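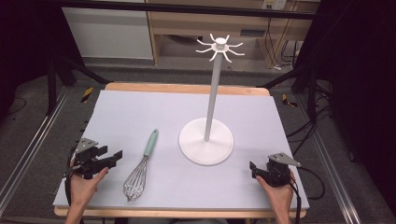
Panasiuk Robotics — Manipulation Group

The whisk-hanging task is on hold after a pad screw backed out of a hand-held gripper at the Rakville bench. Yaw Ackah felt the left jaw slip at episode 20 and stopped recording. The screw was later found on the carpet.

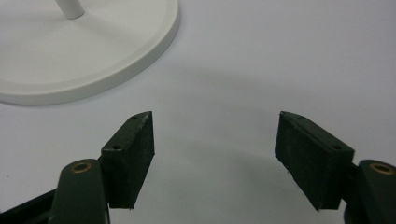 Iddrisu Atinga checked the other grippers and found one more loose screw. Both units were sent to Flasgate for new hardware. Of the 100 episodes planned, 5 will be thrown out — the pad had already shifted in those.

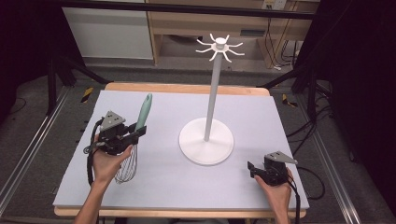 Before your next shift
Check both pads by hand. Report any play to Iddrisu before you record.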